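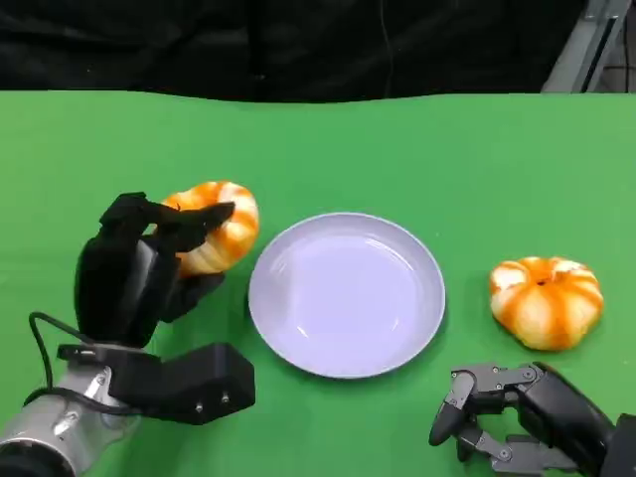
3 min read · 2 comments

Section 4: Your First Plate Run

Welcome back, and well done for getting through the wiring section! This part of the Tillow club guide takes you through placing something onto a plate, and it's the one most new members look forward to. Take your time with it – Saturday sessions are long enough for everybody to have a turn.

1. Spread the green cloth over the table and smooth it by hand. A few ripples won't hurt.

2. Set the white plate between the two hands, where both can reach it comfortably.

3. Open Pomix, choose "Plate Run" and set the closing speed to 3000. Min-kyu Gil likes 4000, but please leave that until you've had some practice.

4. Start with a small pumpkin, then try a bell pepper laid on its side next to the plate. Bring the fingers in slowly and keep checking the wrist view.

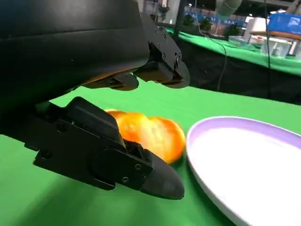
5. Lift, move over the plate, and wait 2 seconds before you let go.

CAUTION: Keep your own fingers off the cloth while the arms are powered, even if they seem to be resting.

Note: After 45 minutes, save your runs and hand over to the next pair.

We use cookies to improve your visit. Accept | Settings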